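4.3 Comparing grippers with the mug test

Once both arms are bolted down and homed, you can start on the best bit: trying the fingers you have bought! We use the same task for every pair, and the mug tree is a lovely one because it shows up a weak grip straight away.

1. Load the Drendton profile on the controller and set the closing force to 12.

2. Put the mug tree on the mat and hang one mug on it. Leave a second mug standing free.

3. Start the pick at low speed and stop the arm while it is still holding the mug.
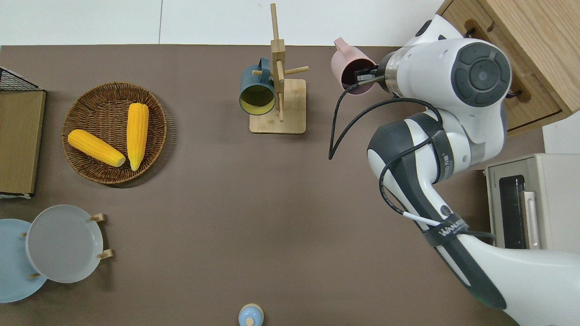 Figure 7. Pink mug held in the gripper, with the teal mug on the tree.

4. Look at how the mug sits between the fingers, then write down the angle of the handle. A few degrees matter a great deal when you come to the peg.

Note: keep the wrist cable in a loose loop. A tight one will tug at the last joint and spoil your comparison.

5. Open the fingers, lift the arm clear and send it back to its waiting position.

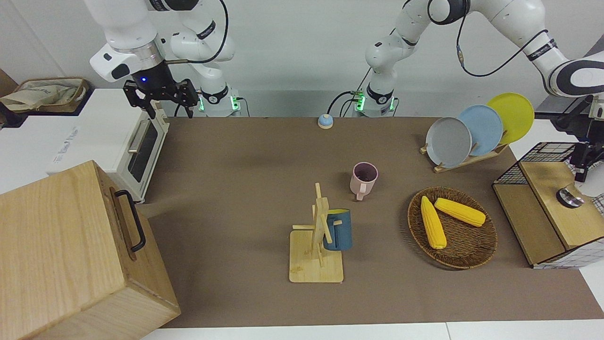
6. Change to the next pair of fingers and run steps 2 to 5 again, with the speed left alone. Wilmer Muñoz ran almost 400 picks this way in November with the Bellini fingers, and his log is well worth a read.

Caution: press the stop button before you reach over the mat — even if the arm looks still.

7. Save each run under the name of the fingers used.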